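Print this page | E-mail this to a friend

# Prillitz soft-things set: README

Mar 29, 2020

Hello, and thanks for downloading this! Prillitz is a pile of recordings of me picking up clothes and other soft stuff with a hand-held gripper, so that a robot arm can have a go at learning the same thing. I do the moving, the camera on the gripper does the watching, and the arm never has to be in the room (which is a blessing, as mine is bolted to a bench at Jullalport and weighs a ton).

## What's in it

There are 500 recordings, split into 3 folders by how messy the pile was when I started. The folders are called `tidy`, `heap` and `awful`. If you only want to try one, go for `heap`. I tuned everything on that one and it's the least likely to make you cross.

Each recording has the video, the finger opening over time, and the path of the gripper. There's also a text file with one line saying what I was after ("grey top, put to the left", that sort of thing). I typed these late at night and the spelling wanders a bit, sorry! I've left it alone so that older scripts still match.

## How I did it

I work through ordinary household heaps, the kind with bedding and cushions and coats all sliding into each other. I go in with the fingers wide, close on a fold, lift, wait a beat, then carry it over. The wait matters more than you'd think. Early on I whipped things straight up and the arm copied me, so it flung a pillowcase clean off the bench.
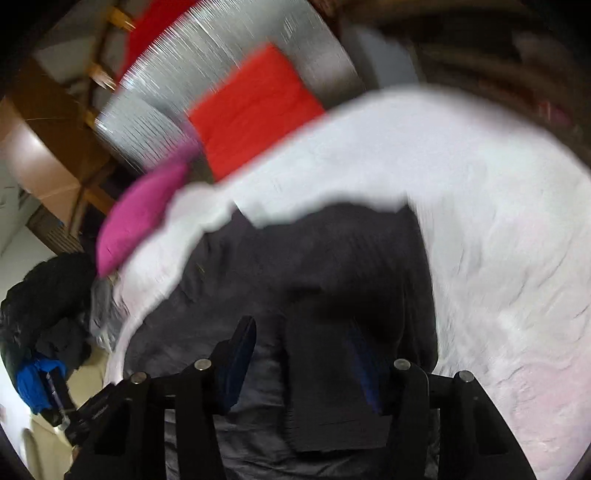

The other habit I had to learn was to stop helping with my free hand. It's so tempting to hold the duvet down while you pull a sleeve out from under it! The arm hasn't got a second hand, so any recording where I cheated went in the bin. I may have missed one or two, so shout if you spot my fingers.

I also tried steering the arm from a gamepad, using the Hustoren remote kit. It works fine for blocks and cups. For cloth I found it painfully slow, and I kept grabbing air. Those runs aren't in here, but I might tidy them up in April if anyone wants them.

## Things to watch out for

- The view is a very wide, round one, so straight lines near the rim come out bent. Flatten it or don't, but do the same for training and testing.
- Quick moves smear. I kept them in, because the arm's own camera smears too.
- Recording 75 has the finger opening stuck at one value all the way through. Skip it.
- My gripper's pads are soft. If yours are hard plastic, expect to squeeze a bit more.

## Using it

Unpack it, run `check_files.py`, and then point the Angelovski loader at the top folder. The loader wants the folder names in lower case and sulks otherwise. Use it for whatever you like, and please send me a note if your robot manages a fitted sheet. Mine still can't.

2751 views | 3 comments | E-mail the author | Print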